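Entretenir un plan de travail en bois sans y passer ses vacances

Mis à jour le 8 mars 2025

Le bois massif à la cuisine, tout le monde en rêve jusqu'au premier rond de casserole. Le mien a connu le vin rouge, le curcuma, un fer à repasser et une période betterave dont je préfère ne pas parler. Il tient toujours. Voici ce que j'ai appris en frottant.

Le nettoyage de tous les jours

Une éponge humide, une goutte de liquide vaisselle, on essuie, on sèche. J'insiste sur « on sèche » : l'eau qui stagne autour de l'évier fait plus de dégâts que dix ans de tartines. Les sprays multi-usages parfumés à la brise marine, gardez-les pour le carrelage. Quant à la javel, elle blanchit par plaques et donne au plan de travail un petit air de vache normande.

Les taches

Gras : terre de Sommières, une nuit, puis un coup de brosse douce. Si l'auréole persiste, on recommence en soupirant.

Vin, thé, fruits rouges : demi-citron et gros sel, on frotte dans le sens du fil, on rince, on sèche (oui, encore).

Traces noires laissées par une boîte de conserve humide : c'est le fer qui réagit avec les tanins. L'acide oxalique en vient à bout, avec des gants et la fenêtre ouverte. Rincez deux fois.

Curcuma : bon courage. Le soleil finit par l'effacer, à condition d'avoir du soleil et de la patience, deux denrées rares chez moi.
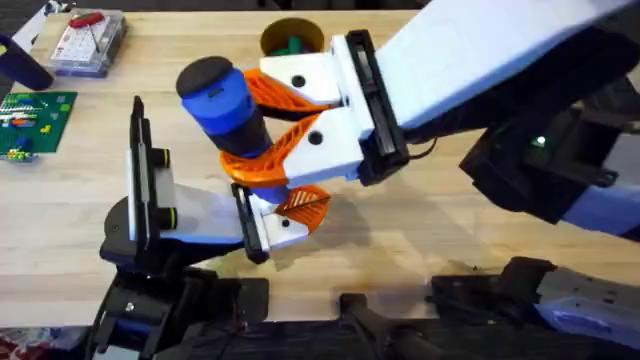 Le ponçage, quand il n'y a plus rien à perdre

Grain 120 pour rattraper les brûlures légères, puis 180, puis 240. Toujours dans le fil, et toujours sur toute la surface – poncer uniquement la tache, c'est fabriquer une cuvette où l'eau viendra s'installer. J'utilise une vieille ponceuse Bramo qui fait le bruit d'un avion au décollage ; la cale à main marche très bien aussi et laisse les voisins en bons termes avec vous.

Dépoussiérez à l'aspirateur, puis au chiffon à peine humide. Laissez sécher quelques heures avant de sortir l'huile.

L'huile

Prenez une huile dure pour contact alimentaire. J'ai essayé la Wurkus (séchage rapide, odeur de garage) et la Stallow, plus lente mais plus mate, que je rachète depuis. Un bidon de 780 ml m'a fait deux couches sur le plan et la planche à découper, avec du rab. L'huile d'olive, elle, rancit. Je le sais, j'ai essayé, ça sentait la friterie jusqu'en juin.

Étalez peu, attendez un quart d'heure, essuyez tout ce que le bois n'a pas bu. Si ça colle le lendemain, c'est que vous avez été généreux.

Les chiffons imbibés peuvent s'enflammer tout seuls, en boule au fond d'une poubelle. Trempez-les dans l'eau, puis étendez-les à plat dehors avant de les jeter.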